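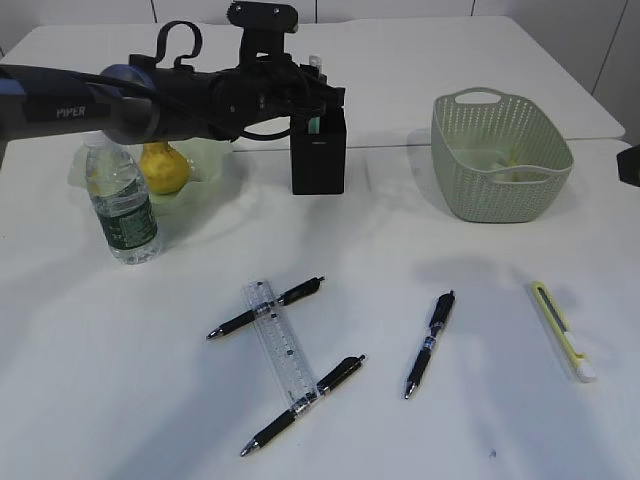
Starkberg 1108 work table, white top. Had it since November, have been promising a review forever, typing this on lunch so bear with me.

Short version: good table, bad instructions, feet are garbage. Would buy again. Would not buy the drawer again.

Longer version. I needed something to replace the old Luria desk, which sagged in the middle like a hammock and had a coffee ring from every apartment I ever lived in. Wanted white, wanted plain, wanted deep enough to push stuff to the back and forget it. Looked at the Rees for a long time. The Rees is prettier, no argument. Rounded corners, nice legs. But the one in the store wobbled when I leaned on it and the sales guy said "that's the floor." Moved it to another bit of floor. Still wobbled.

So, Starkberg. Came in two boxes, a couple of days apart, legs first. So I had legs in the hallway for a while. Box with the top was heavy, get help. Detlef Strobel from downstairs took one end and we still took a chip out of the stairwell wall. Sorry, landlord. Tabletop was fine. Packing is excellent, thick foam at every corner, hardly any of those little white beads.

Assembly. Ugh. The booklet is all drawings and the drawings are tiny. Step 3 shows the crossbar going in one way, and then a page later it's magically the other way around. Did it wrong, took it apart, did it right. Bolts are decent, threads all clean, nothing stripped. Allen key in the bag is junk, use your own. Also do NOT tighten anything until the whole frame is together. The booklet mentions this on the back page, after you're finished. Thanks.

The top. This is what you're paying for and it's good. Matte, not shiny, so the window doesn't bounce right into your eyes in the afternoon. Coffee wipes off. Soy sauce wipes off. Ballpoint mostly wipes off with a bit of rubbing. Red marker did not, there's a pink ghost by the left corner now that I've tried everything on. Baking soda made it duller, don't do that. Cold water glasses sweat all over it and I've seen no swelling along the edges so far, and I am not a coaster person.

Shows every crumb though. Every hair. If you have a dark-haired dog you will be wiping it daily, or you will be Ruairí Mulligan, who bought the same table after seeing mine and now keeps a tablecloth on it. Whats the point of a white table with a tablecloth on it, Ruairí.

Wobble: almost none side to side. A little front to back if you type hard or use a sewing machine on it. I clamped a small vise to the edge for an afternoon and it held with a scrap of wood underneath. Without the scrap I think it'd dent. Website says it takes 100 kilos, I haven't tested that and don't plan to. I've sat on it. It was fine.

Feet. OK so the feet. Plastic, screw-in, supposed to level the table. One snapped the first time I dragged it to vacuum. Emailed Starkberg, they sent a new set free, no fuss, took roughly 2 weeks. One of THOSE cracked too. I gave up and got rubber ones at the hardware store for next to nothing and theyve been perfect. Just do that on day one.

Drawer. Sold separately, skip it. Too shallow for a stapler, rattles when you walk past, and the runners collect dust like it's their job. I took mine off and keep pens in a mug.

Cable tray I do like. Clips under the back edge, no drilling, holds a fat power strip and all the bricks. One of the clips is stiffer than the others so push hard, it does go. There's a fancier one from Clodo with a lid, and it fits this table too if you want your cables completley hidden. Costs silly money for a metal box.

Smell: a bit chemical for the first few days. Kept the window open, gone by the end of the week.

Height is fixed. A touch tall for me, I ended up with a footrest. If you're short try one in person first.

Four stars. Lost one for the feet and the booklet together. If anybody has gotten red marker off one of these please tell me how.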